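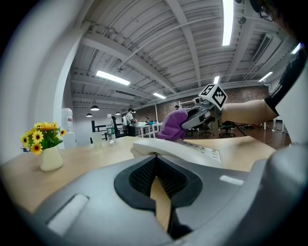
Handheld gripper practice rules – working group
Minutes, April 7, 2026
Present: Dikus, Grokenik, Homow. Oda sent comments in writing.

1. Last minutes
Approved, one spelling fix.

2. Marker cubes
Check before each session. Scratched or loose = swap, log the swap. Grokenik wanted a weekly check only, not carried. Wording for section 3 goes out with the draft.

3. Table setups
Glassware and open drinks to the back edge or off the table. Cables out of the walking path, tape if they have to cross. Oda asks for the same rule for chairs – agreed, goes in as 3.4.

4. People in background
Long talk. Notice at the door plus signed consent for anyone at the table. Passers-by still open. Homow to send thier current form.

5. Cloth tasks
Keep a fold and a wipe as the base set. Limit of 15 minutes per operator then a break. Dikus thinks thats short, will try it until September.

6. Rejected takes
Keep them, tagged, don't delete. Dikus has 824 on disk with no tag, to be sorted before the next draft. Review batch stays at 500.

7. AOB
Clause 13 still says "robot arm" – change to "device".

Next meeting by call, date to follow.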